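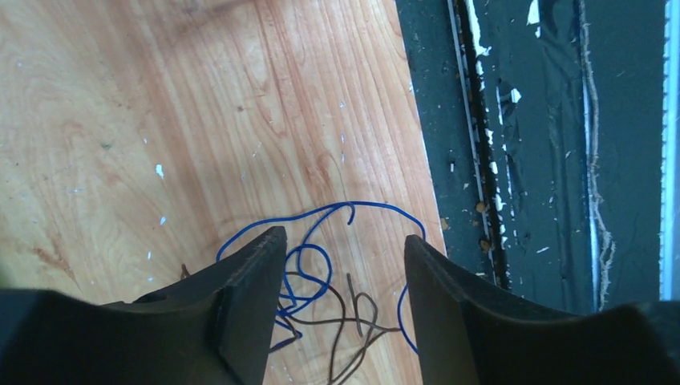
Figure 2. Thin wires lying in a loose tangle on a light wooden surface.

3.2 Sorting of small household electrical waste

Households in Arnside and Mamport were asked to keep all small electrical waste for 14 weeks, beginning in March. Each home received a lidded box and a one-page list of accepted items. Cables and loose wire were included on the list, although neither town's collection service takes them separately at present.

Material was weighed at the Plattner depot and sorted by hand into cables, chargers, small appliances and other items. Tangled wire was weighed as a single lot — pulling it apart took too long and did not change the total. In all, 1599 items were logged from 40 households. Bare wire was recorded by weight only and is left out of that count.

Ekpo and Okeke sorted the first two collections together to agree on the categories, then worked separately. Items that did not fit a category were set aside and settled by discussion. Most of these were battery toys and parts of broken lamps.

Residents in Mamport returned their boxes later than those in Arnside, and two boxes came back without labels. These were weighed but are not used in the comparison by town.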